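From: Neema Khaemba
To: Keltgate Events Supplies list
Date: 2025-11-03
Subject: Re: Table materials for the Ostcombe hall decoration

Dear colleagues,

Thank you to those who responded to my earlier message on table materials. For members who joined the list after it was sent, the relevant portion is quoted below, followed by the arrangements that now apply.

> The Supplies Office has been asked to set out a standard table for
> balloon and small decoration work at Ostcombe. Each table should have
> a dark top or cover, one pair of scissors, and a towel. Balloons are
> to be issued in their packets and opened at the table.
>
> We have 3,000 balloons on order from Barasa, of which 900 are white.
> The remainder will be divided by color once the hall plan is final.
> Members who wish to comment on the standard table are asked to do so
> on this list.

Several members asked whether scissors are required at every table or whether one pair could be shared between two. The Office has decided on one pair per table. Scissors should have handles in a bright color, as gray and black handles were difficult to find on dark covers last year. The yellow pairs meet this requirement, and no further purchase is planned.

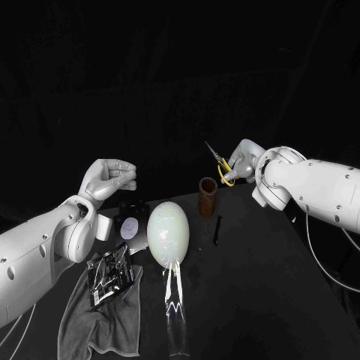 Hideaki Kamata wrote that the yellow pairs are satisfactory for ribbon but long in the blade for opening small packets, and asked that shorter ones be considered for the next order. He also noted that two pairs returned from Dindport had loose pivots and should be withdrawn before the tables are set.

The Office accepts both points. The Dindport pairs have been withdrawn. Shorter scissors will be priced with the next order, and until then members may open packets by hand where the material allows.

On the matter of packets, please observe the following:

Packets are to be opened over the table, one at a time. Clear plastic is hard to see on the floor of the main hall, and the cleaning contract does not cover loose wrapping. Empty packets go into the bag at the end of each row. Unopened packets should be returned to the box they came from, with the label facing outward.

Towels are issued for wiping hands and table tops only. They should not be used to cover finished work. Gray towels belong to the Supplies Office and are to be returned with the scissors - blue towels belong to the kitchen and should be left there.

Inflated balloons may remain on the table while a row is being completed, provided that there is still space to work. White balloons should be kept away from the printed ribbon, which marked a number of them at Keltgate.

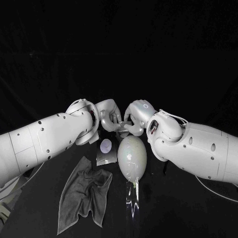 White balloon and gray towel on a dark table top.

The current plan provides for 13 tables, of which 8 will be in the main hall and the others in the side room. Hendrik Bakker has the floor plan and will send it to the list when the position of the stage has been confirmed. Requests to move a table should be addressed to him directly.

Comments on the color division may be sent to me until the end of November.

Respectfully,

Neema Khaemba
Supplies Office, Keltgate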